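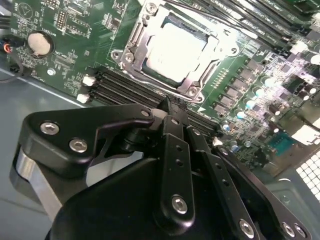

The second life of a socket

Taking a processor out of an older workstation is a short job made of small forces. The refurbishing firm Enholm handles 115 boards in an ordinary month at its Brurnia site, and most of the boards it has to scrap are lost at the socket. A bent contact costs more to put right than the memory, the battery and the processor are worth together.

The work begins with the cooler. Old paste sets firm, and a cooler pulled straight up can drag at the chip beneath it. Enholm's bench sheet asks for the machine to be run for 11 minutes, shut down, unplugged and left to discharge. The cooler is then turned a few degrees each way until it moves freely, and only after that is it lifted.

What remains is a metal heat spreader with a coat of white paste. Opinions differ on when to clean it. The Tkachuk method, named after the repair shop where it was first written down, wipes the spreader while the retention frame is still closed, so that nothing can run into the contacts. Enholm leaves the paste alone until the chip is out and lying on a mat. Both approaches work if the cloth is only lightly damp.
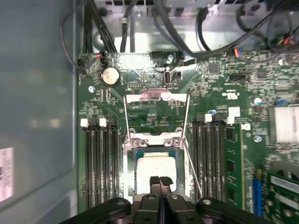

The load lever is released next. It is pressed down, moved clear of its catch and allowed to rise under control. The frame then swings up on its hinge, and the processor sits in the socket under its own weight.

A chip of this kind is held by its edges. The green substrate leaves a narrow border around the heat spreader, and a grip that strays on to the paste will slide. Enholm's sheet allows no tilt on the way up: the lift is vertical for the first 8 millimetres, after which the part may be moved sideways. A corner that catches is set back down and the grip taken again.

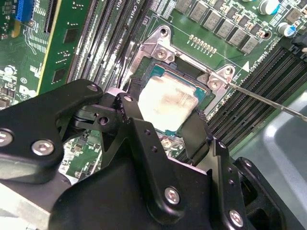 Bracket screws stay in place unless the bracket itself is being replaced. They are tightened to an even load at assembly, and disturbing one means resetting them all. On boards with more than one socket, the printed socket number is copied on to the tray label before anything is lifted.

The freed processor goes into an Emero tray, contacts down, and the socket receives its plastic cover at once. Inspection follows under a lamp set low to one side, where a contact out of line shows as a break in the pattern. Roughly 90 per cent of the sockets checked since June have passed first time. The remainder go to the rework bench with the cover taped on and the fault marked on a paper plan of the grid.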